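# Do you pre-bag small prizes or let kids pick from the bins?

**bseok_30** wrote:

Getting ready for the school fair and I have gone back and forth on this for a week. We run a ring toss and a duck pond, and every kid who plays gets a small prize. Last year we let them choose and the line went out past the gym doors. I have a budget of $30 for bags and labels on top of the prizes.
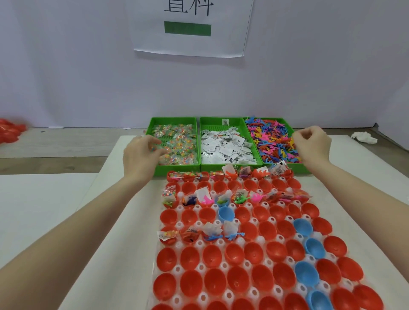

My other worry is the labels. I bought the Fuvberg ones and they peel off anything shiny. Paper bags are fine, plastic not so much. Has anyone found something that holds?

- Bo-ram

---

**heidrun_b** wrote:

Pre-bag. We did it both ways at the Heltau street fair and the bagged year was much faster. One bag per kid, same contents, no trading at the table. Fold the top over twice and use one staple.

For labels, skip them. Write on the bag with a marker before you fill it.

---

**Plattner** wrote:

I disagree with that. Picking the prize is half the fun for anyone under 7. My nephew got a bag with a pencil sharpener in it and gave it straight back.

If the line is the problem, move the prize table away from the game. Give them a ticket at the game and let them trade it in across the room. The slow ones can stand there as long as they want and the game keeps going.

---

**heidrun_b** wrote:

Then you need a second person for the second table. We never have one.

---

**dberchtold** wrote:

Other half of heidrun_b here. We did have a second person, it was me, and I stood there for three hours. I'd still say bag them, but make 2 kinds, one for little kids and one for older ones. The older kids don't want the stretchy animals and the little ones shouldn't get beads anyway. Mark the bags with a different color of string.

---

**bseok_30** wrote:

Two kinds might work. What age did you split at?

---

**dberchtold** wrote:

Kindergarten and under got the small-kid bag. Everyone else got the other one. A few second graders asked to swap and we let them.

---

**funar** wrote:

On the label question: wipe the plastic with rubbing alcohol first and let it dry. Press the label down with a spoon. The cheap ones will stay on for a weekend, which is all you need. Don't put them across a fold.

I'm with Plattner on letting them pick, but I cap it at three choices. Put out one tray of each and refill from under the table. If you dump everything into one big bin they dig to the bottom.

---

**mgruber** wrote:

How many kids are you expecting? We had nearly 200 at ours and bagging took four of us a whole evening. For a small fair I wouldn't bother.

---

**bseok_30** wrote:

Fewer than that, but a lot of them play more than once. That was the other problem last year - the same boys kept coming back and we ran out by two o'clock.

---

**mgruber** wrote:

Punch card. One prize per card, play as often as you like.

---

**Plattner** wrote:

Punch card is good. Still let them pick.

---

**bseok_30** wrote:

OK, going with punch cards and three choices on a separate table, if I can get one more parent to sign up. If not, it's bags. I'll try the alcohol on the labels tonight.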